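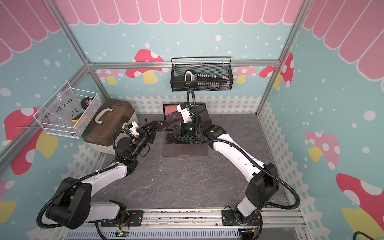 Ticket 651 – Laptop closing task, lid angle
Opened by: Yolotzin Orozco
Assigned to: Zbigniew Śliwiński
Status: open, waiting on reporter
Last update: 12 Mar 2026

Yolotzin Orozco wrote:
Hello again, and sorry to come back so soon after the last one! We're still trying to get the two arms to shut a laptop the way you or I would at the end of the day, and the Tuvura policy keeps stalling with the lid partway down. The right arm gets going nicely, then the left one seems to wait for it, and there they both stay until the timeout at 48 seconds. I went back to the January checkpoint and got the same thing. Refugio asked me whether a machine can tidy a desk yet, and I had to tell him "nearly", which he's heard from me before.

Zbigniew Śliwiński wrote:
No need to be sorry, I like this one. Could you send me the log for run 287, and tell me whether both grippers start on the keyboard side of the lid? Closing needs a push from behind the top edge, and if the arms come in low over the keys they have a long way to travel around the screen.

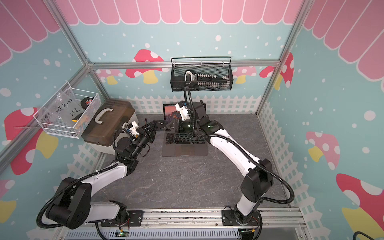 They do both start on the keyboard side, yes, and I hadn't thought of that as a long trip, but of course it is for an arm with a cable hose to carry along. Log attached. I've also tried raising the timeout to 400 – no change, only a longer wait (I had a coffee).

Zbigniew Śliwiński wrote:
Thank you, that helps. The left arm is waiting for a contact signal that never arrives. Please set lid_contact_wait to false, run it again from the same start pose, and post the new log whenever you get a minute.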